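Search this site
Search
1,208 shares

How to Get Pet Hair Off Wool Coats and Sweaters Before Storage

By Teodoro Tovar

August is when I pull out the winter things and find out what I put away dirty. Cat hair that sits in a closed bin for six months works its way into the knit and takes far longer to remove. An evening in spring saves a lot of picking later.

Start with the garment dry. Hang it on a wide hanger and button it up so the front lies flat. Empty the pockets and turn them out, because hair and crumbs collect in the seams.

Shake the garment outdoors first. Hold it by the shoulders and snap it a few times, then flip it and do the same from the hem.

Next, brush it. Use a soft clothes brush on coats and work from the collar down, always with the nap. Short strokes are better than long ones. On sweaters, skip the brush and wipe with a barely damp rubber glove. The hair rolls up into clumps you can lift off by hand.

Go over what is left with a lint roller. Peel off the top sheet if it has been sitting in a drawer — dust dulls it even when it looks fine. Roll in one direction and lift at the end of each pass. Change the sheet as soon as it stops grabbing. 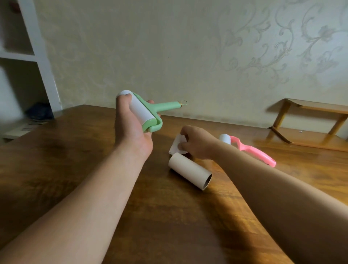 A lint roller with a hanging loop can go on a hook by the closet.

Don't press hard on mohair, angora or anything loosely knit. The adhesive pulls fibers along with the hair. Dab those pieces with a loop of masking tape and stop if you see fuzz coming away.

For washable sweaters, follow the care label and dry them flat on a towel. For coats, spot clean the collar and cuffs, then leave the coat on the hanger overnight. Everything has to be fully dry before it goes in the bin.

Wipe out the bin too. Old hair in the corners will end up right back on the clean clothes. Fold sweaters with the heaviest at the bottom and leave some room at the top. A coat keeps its shape better in a cotton garment bag.

The whole job takes me 15 minutes a coat and less for a sweater.

3 comments

marlow_k
The rubber glove worked on my husband's cardigan. Two dogs, so that was a real test. Does it work on felt hats?

Teodoro Tovar
I would use the brush on felt. Keep it dry and go counterclockwise.

Jan P.
What about putting the sweater in the dryer on no heat for a bit first? My mother did that with everything.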